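Jutdale Reunion Special: Your Questions Answered

Last updated 27/01/2018

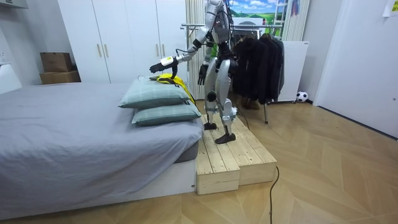

Since the reunion special of Jutdale was announced, we receive many messages from readers every day. Most of them ask the same things, so we collected the answers on one page. If you did not see the last season yet, please be careful, because some answers tell what happens in it.

What is Jutdale?

Jutdale is a reality show about couples who move to a small seaside town and open a business together. They live above the shop, they work in the shop, and they also have their arguments in the shop. The couples do not compete for a prize. At the end of the season each couple must say if they stay in the town, and also if they stay together. These are two separate questions and the answers are quite often different.

How many episodes are there?

There are 82 normal episodes until now. The Christmas specials are not included in this number. The reunion will be shown as a special too, so it does not change the count.

When will the reunion be on television?

In July. The channel did not give the exact day yet. Some fan pages have already published a date, but we could not find where they took it from, so we do not repeat it.

How long is it?

The programme is 98 minutes long with the advertisements, and some 70 minutes without them. It is shown in one part. Last time they divided it in two, and many viewers missed the second half.

Which couples will come back?

All couples from the last season were invited. The pair from the Bolletti café said yes first. The pair from the flower shop said yes also, but they asked to sit on different sofas. The bakery couple will speak by video call from home, as their baby is still very small.

Are the Bolletti café couple still together?

This is the question we get the most. In the final episode they gave back the rings, and everybody thought it was finished. Then they were seen together at a wedding, holding hands during the dinner. Neither of them has confirmed anything. They still have the café together, so it is possible that they must meet every morning even if the love is over. We prefer to wait for the reunion.

Is Bolletti the real name of the café?

Yes. It had this name before the show arrived, and the owners did not want to change it.

What happened with the bookshop couple?

They separated in the middle of the season, as you perhaps remember from the episode with the broken boiler. She stayed in the town and he left. In an interview he told that he has no bad feelings and that he misses only the dog. We understand that both will be at the reunion, but it is not sure if they will be on the stage at the same time.

Who makes the show?

The production company is Vigfúsdóttir. The same company made the dancing programme Heduswood, which was cancelled after 17 episodes. A few people from Heduswood later appeared in Jutdale as guests, and one of them began a relationship with the man from the bicycle shop. It lasted one summer.

Is it true that the arguments are written before?

The company says no. Former participants say that nobody gave them a text, but that sometimes they were asked to have the same conversation again in another room, where the light was better. You can decide yourself how real this is.

Can I be in the audience?

No, the tickets are finished. There is a waiting list on the website of the channel. Please do not write to us about tickets, we are only a fan magazine and we do not have any.

Can I apply for the next season with my partner?

Yes, when the form is open. You must be both older than 18, and you must have been together at least one year. Married couples are allowed. Friends who pretend to be a couple are not allowed, although we all remember that it happened once.

Will there be a next season?

The channel has not decided. The viewing numbers of the reunion will probably be important for this.

I found a mistake on this page. What can I do?

Please write to us with the contact form and tell us where you read the correct information. We try to change it in the same week.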